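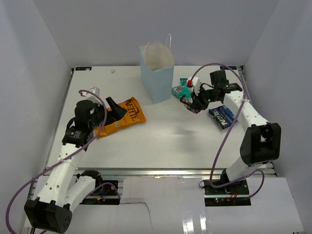 *2 min read*

**Re: second cell - quote comparison and what to leave out**

Replying to the budget question only. The lease thread can stay where it is.

> Before the June request goes in, can someone explain why the second two-arm cell is priced at 3400 when the first one came in lower? Trumton lists the arm pair at 2000. I would also like to know whether the walls are needed. If we can get by with an open bench, I would prefer to put that money toward a spare arm. The gift bag packing work does not look demanding enough to need an enclosure.

The two figures cover different things. The Trumton price is for the arm pair with motors and controller boards. It does not include the table, the rail, the walls, power supplies or cabling. The 3400 is the full cell, delivered, with one set of spare fingers.

Jemitz quoted 1785 for an arm pair of the same reach. I would not take it on price alone. Their wrist motor uses a different bracket, so our finger stock would not fit, and we would be carrying two sets of parts for two cells. If the list wants to go that way, the request should include a second parts drawer and the time to redo the mounts.

On the walls: keep them. The current cell has pale gray panels on three sides and a matte white top, and the Ulum software was tuned against that background. Chip bags are shiny and they crumple, so the outline changes with every grasp. With one arm holding a teal and purple bag next to the gift bag and the other over an orange Kettle bag, a plain background is worth more to us than a spare arm. An open bench would mean retuning for whatever is behind it. I would budget three days for that, and again each time the bench moves.

Items I would change from the first build:

- Cable routing. The purple cables run in free loops along both arms. Add clips and sleeves to the order; they are cheap.
- Base opening. Wiring is exposed beside the left base joint. Ask for a cover plate.
- Front panel. The white cardboard in front of the rail is torn. Specify a rigid sheet cut to size.
- Table surface. The matte white finish scuffs, but gloss would be worse. Order the same finish and accept the marks.

Items to leave out: the extended warranty, the second monitor and the Gebreyes training package. We have the notes from the first round, and the package covers setup only.

A spare arm is reasonable, but I would put it on a separate line so that it can be cut without reopening the rest. One spare would serve both cells if we stay with the same supplier - another point against mixing.

Please send corrections to the list by Tuesday. I will hold the Trumton quote open until then.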